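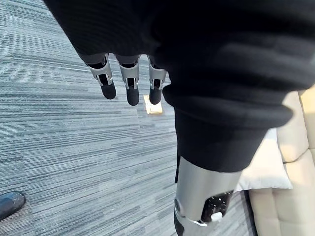
Dalles de moquette à rayures grises, coloris du clair à l'anthracite.

Dalles Trorkano, gamme Skenddale – avis après pose

Surface couverte : 42 m², pose libre avec fixateur en périphérie. Les dalles sont livrées par cartons, prix total 446 euros, port compris. Équerrage correct, coupe nette au cutter côté envers.

Le motif strié masque assez bien les joints, qui restent légèrement perceptibles de près. Attention au sens de pose : la flèche imprimée au dos est peu lisible et j'ai dû reprendre 7 dalles. Par endroits, les rayures donnent une impression de biais, surtout vues de haut.

Entretien : aspirateur seul, les peluches sombres se voient peu sur les bandes charbon, davantage sur les claires. Isolation aux bruits de pas satisfaisante – sans égaler la gamme Perrin, plus épaisse.

Points faibles : odeur de colle au déballage, notice sommaire.

Oana Stoica, 20/09/2021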